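Home Products Manuals Support Contact

Nolimska Branch Circuit Monitor
Installation and Set-Up Guide
Section 11: Assigning Circuits and Learning Appliances

This section applies after the monitor has been mounted, wired, and connected to the home network. If the status light on the hub is not solid green, return to the network section and complete it first.

The panel cover must be on before you start. Nothing in this section requires access to the inside of the electrical panel.

CAUTION: The current sensors supplied with the Nolimska monitor are to be fitted by a licensed electrician. Do not move, open, or re-clip a sensor to correct a channel that reads wrong. Use the channel swap function described below, or call the installer.

11.1 Before you start

Have the following on hand:

- the channel sheet completed by the electrician
- the breaker directory from the panel door
- a phone or tablet with the Nolimska app signed in as Owner
- a lamp or other simple load of at least 100 watts

Loads smaller than this can be used, but the reading takes longer to settle and may be lost in the background use of the circuit. LED lamps are not suitable.

11.2 Naming the channels

1. In the app, open Settings, then Channels. Each fitted sensor appears as a numbered line.
2. Tap the first line and enter the breaker position from the channel sheet.
3. Enter the breaker rating. For a kitchen small-appliance circuit in a recent house this is usually 20 amps. Read it from the breaker handle. Do not estimate it from the receptacle.
4. Enter a name. Names can be changed later without losing history.
5. Tap Save and wait for the line to turn from gray to black.
6. Repeat for each remaining channel.

Note: A receptacle marked 125 V is showing its maximum voltage rating. The measured voltage in the app will be lower than this and will vary through the day. Do not enter the receptacle rating in the voltage field. Leave the field on Auto.

Note: Split circuits that share a neutral must be named as two channels. Use the same name with A and B after it. The app will group them in reports.

11.3 Checking a channel

1. Turn off or unplug as much as practical on the circuit being checked.
2. Open Live View and select the channel. Wait until the reading stops moving.
3. Plug the test load into a receptacle on that circuit and switch it on.
4. Confirm that the reading rises by the expected amount within a few seconds.
5. Switch the load off and confirm that the reading returns to its starting value.

If the rise appears on a different channel, note which one, then open Settings, Channels, Swap. Select both channels and confirm. The swap exchanges the names and ratings only. Data recorded before the swap stays with the sensor that recorded it.

If the reading goes negative, open the channel and turn on Reverse Sensor. This is a software correction and does not affect accuracy. Do not use it on a channel that carries solar or battery output.

11.4 Learning an appliance

Learning lets the monitor pick out one appliance from a circuit that serves several. It works best with appliances that draw power in a regular pattern: countertop microwaves, kettles, toasters, space heaters, sump pumps. It works poorly with computers, variable speed fans, and chargers.

1. Let the circuit settle as in 11.3. Refrigerators on the same circuit can be left running.
2. Open Appliances, then Learn New.
3. Select the channel and the appliance type.
4. Start the appliance when the app asks for it. For a microwave, place a cup of water in the cavity first and set full power for two minutes. Never run a microwave empty.
5. Leave the appliance running until the progress ring closes.
6. Stop the appliance when asked. Wait for the app to record the standby level.
7. Repeat the cycle twice more.

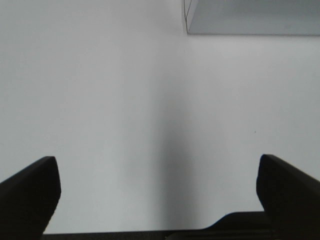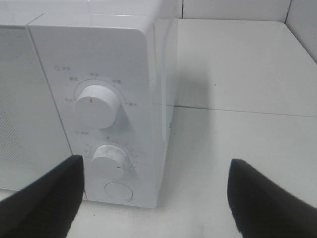
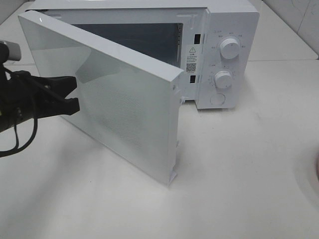 The learned pattern is stored in the hub and remains after a power failure. It is erased by a factory reset.

Reduced power settings on many appliances work by switching full power on and off. The app reports these as a series of short runs - this is normal and the energy total is correct. To show them as a single run, open the appliance and raise Merge Gap from its default to one minute.

Do not learn two appliances at the same time, even on separate channels. The hub accepts one learning session only and will discard the first.

11.5 Setting alerts

1. Open Alerts, then Add.
2. Choose Circuit Load, Appliance Left On, or Standby Change.
3. For Circuit Load, keep the default threshold, 80 percent of the breaker rating, unless the electrician has given another figure.
4. Set the delay. Short delays cause false alerts when motors start.
5. Choose who is to receive the alert and tap Save.

CAUTION: Alerts are for information only. The monitor does not disconnect power and is not a substitute for a breaker, GFCI, or smoke alarm. If a breaker trips repeatedly, stop using the circuit and have it inspected.

11.6 Faults in this section

Channel stays gray after saving. The hub has lost contact with the sensor board. Move the hub closer to the panel and restart it. If the line is still gray after some 11 minutes, contact support.

Reading never reaches zero. Something on the circuit is still drawing power. Check doorbell transformers, garage door openers, and hard-wired smoke alarms.

Learning stops at step 5. Another load started during the session. Cancel and begin again at step 1.

Appliance learned but not detected. The appliance may have been moved to a different circuit. Delete it and learn it again on the new channel. Older entries stay in History under the previous name.

Two appliances reported as one. Their patterns are too close. Rename the entry to cover both, or move one of them to a different circuit.

11.7 Records

Write the final channel names on the spare label and stick it inside the panel door, beside the existing directory. Do not cover the directory or any manufacturer's label.

Monitors supplied through Hunt or Gillow carry a dealer code on the side of the hub. Quote this code with any request for service. Units bought direct are serviced from the Pleduvdale office and need only the serial number.

Continue to Section 12: Reports and Data Export.

Share 4 Comments 0

This site uses cookies to remember your settings. Accept Manage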